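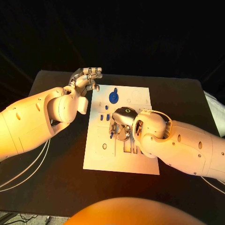 Last updated: November

The last post was about how long a day should be on an invented planet. This one is about moons, and mostly about what they do to the water.

I've been working on a novel set on a moon called Presivach for longer than I want to add up. When I started, I gave it an ocean, a fishing town called Konorham, and a huge banded planet hanging in the sky, because I liked the look of it. I didn't think about tides at all until chapter nine, when somebody had to take a boat out of the harbor and I wrote "they waited for the tide" without thinking. Then I stopped and wondered what tide.

So I went off and read for a couple of weeks. What follows is what I got from it, as a writer with no physics past high school. If you do this for a living and I have something wrong, leave a comment and I'll fix it.

Start with what we have at home. The Moon pulls on the Earth, and it pulls harder on the near side than on the far side. The difference between those pulls stretches the ocean into two bulges, one facing the Moon and one facing away. The Earth turns under the bulges, so most coasts get two high tides and two low tides in a little over a day. The Sun does the same thing more weakly. When the Sun and Moon line up you get the big spring tides, and when they are at right angles you get the small neap tides.

The shape of the coast matters too. A bay that narrows toward its head can pile the water up far higher than an open beach on the same ocean. Look up the Bay of Fundy if you haven't already. This is useful for a writer, because it means you can have a big tide in one town and a dull one down the road and nobody can say you're cheating.

Now put your town on a moon instead of a planet. Most large moons close to their planets are tidally locked, meaning they keep the same face toward the planet all the time, the way our Moon does with us. I had Presivach locked from the start, since I wanted the planet to stay put in the sky over Konorham. I knew that much.

What I hadn't worked out is what it does to the tide. The planet is enormous compared with the moon, so the pull is enormous too, and the bulge is very large. But the bulge doesn't go anywhere. The same side always faces the planet, so the high water always sits in the same place. If you lived there you wouldn't call it a tide. You'd call it sea level.

That was a bad evening for chapter nine.

There is a way out, and the way out is the orbit. A perfectly round orbit gives you a frozen bulge. A slightly stretched orbit brings the moon a little closer to the planet and then a little farther away on every trip around. When it is closer the bulge grows, and when it is farther the bulge shrinks. The planet also seems to rock back and forth a small amount in the sky, because the moon spins at a steady rate but doesn't travel around its orbit at a steady rate. So the bulge slides a little from side to side as well. Both of those move water, and moving water is all I needed.

The next problem is that a stretched orbit doesn't stay stretched. The flexing uses up energy and slowly rounds the orbit off. To keep it stretched you need something else tugging on the moon at regular times, and the usual answer is another moon. Io, Europa and Ganymede do this around Jupiter. Io goes around four times and Europa goes around twice in the time it takes Ganymede to go around once, and the repeated tugs keep the orbits from settling down. It is also the reason Io is covered in volcanoes.

I added a second moon farther out and called it Backlund. It has an orbit that takes 2 times as long as Presivach's, and it keeps things uneven. I was pleased with this for a day or so, then I noticed that I now had to put Backlund in the sky in every night scene I'd already written. There were more night scenes than I remembered. I'm still finding ones I missed.

After that I had to pick how long the tide takes. On a locked moon the day and the orbit are close to the same length, since the moon turns once for each trip around the planet. I had already given Presivach a day of 13 Earth days, which is to say six and a half of light and six and a half of dark. (I went over why in the last post. Short version, I wanted long nights.) The main tide follows the orbit. It comes in over six and a half Earth days and goes out over the next six and a half.

That turned out to be the most useful thing I learned in the whole two weeks. Think about a harbor where the water takes most of a week to come up. You don't wait an hour on the dock with your lunch. If you miss high water, your boat is sitting in mud for days. People would plan everything around it. Markets, weddings, funerals and trials would all be set by the water. A ship's crew that got in late would be stuck in town with nothing to do and not enough money, and a stuck crew is a good start to a lot of plots.

I also had the mud itself to think about. With a tide this slow, the flats are dry long enough for people to use them. In Konorham they now drive carts across to an island called Handamholm while the water is out, and they put up a market there, made of poles and canvas, that has to be taken down again before the sea comes back. I didn't plan any of this. It came straight from the arithmetic. Handamholm was a name on the map with nothing happening on it, and now a third of the book takes place there.

How high should the tide be? I can't calculate this properly and I'm not going to pretend to. It depends on the mass of the planet, the distance, how stretched the orbit is, how deep the ocean is and what shape the coast is. I have a spreadsheet that takes the first three and gives me a number, and I don't trust the number very far. What I did was use it to make sure I wasn't off by a factor of 400, and then picked a height that suited the harbor wall I'd already described. It comes out high enough to float a large ship and low enough that the town doesn't wash away.

You do have to watch the heating. All that flexing warms up the inside of the moon. A little of it is good for a story, because it gives you hot springs and keeps an ocean liquid even when the sun is weak. Too much and you have Io, and nobody is fishing on Io. If you want giant tides, then you should expect earthquakes and volcanoes along with them. I put in small earthquakes that come when Presivach is nearest the planet. The people in Konorham hang their cups on hooks with a lip on them. It's one line in chapter two and I like it better than most of the pages around it.

A few other things I changed after all this.

Light. The planet in the sky reflects a lot of sunlight, so nights on the side that faces it are not very dark. I had a character stumbling around unable to see his own hand in the middle of the night with the planet nearly full overhead. He now does that in a cellar.

Eclipses. A close moon in line with its planet's orbit passes through the planet's shadow on every trip. For Konorham, which has the planet high in the sky, this lands in the middle of the day. So the long day has a short night in the center of it. I had never once mentioned this. I'm treating it as the time when everybody sleeps.

Words. People who live there wouldn't say "month," and they probably wouldn't say "day" the way we do. I tried making up words for all of these and it was tiring to read. I've gone back to plain English and I let the reader get used to what a day means there. I kept one made-up word, for the last stretch of low water when the carts have to turn around, because English doesn't have one.

I don't think any reader is going to check my orbits. I've read plenty of novels with a big planet in the sky and ordinary tides twice a day, and I enjoyed them fine. But each time I looked up how the thing would really work, I got something I could use in a scene, and I wasn't getting those by sitting and trying to think them up.

If you want to try it yourself, you don't need much. A general astronomy textbook from the library covers tides in one chapter, and an old edition is fine. Read about Io and Europa. Then draw your moon's orbit on a sheet of paper, mark where your town is, and move a coin around the line with the same side always facing in. I did this at the kitchen table and it cleared up more than the textbook did, especially where the sun is at each point.

The draft is at 322 pages as of this week, and chapter nine is finished. They wait for the tide for four days and one of them sells the anchor.

Next time I'll go through weather on a world with nights this long. I've only started reading on it, and so far it looks like wind is going to be my main problem.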